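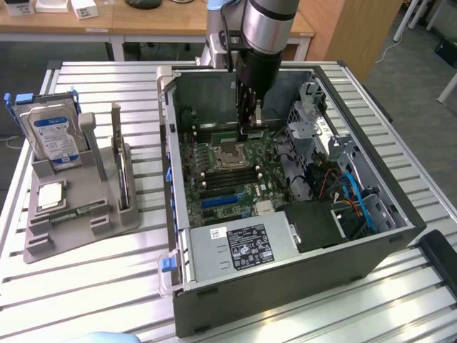
1 min read

Ticket: refurb tower, no POST after board swap
Category: Hardware > Desktops > Won't Start
Opened by: Branislav Hudec, Apr 8, 2023

Granport support says "reseat the memory." I doubt it. The CPU socket is empty and the side panel is off, so memory can wait.

Tried so far: power supply swapped for a 300 W spare, no change. Blue SATA cable swapped, no change, as expected.

Bláthnaid Nic Aodha blames the socket pins - maybe. I want them checked under a loupe before we pay 60 for another processor.

Status: open, waiting on loupe.

2 comments · 0 shares
Back to top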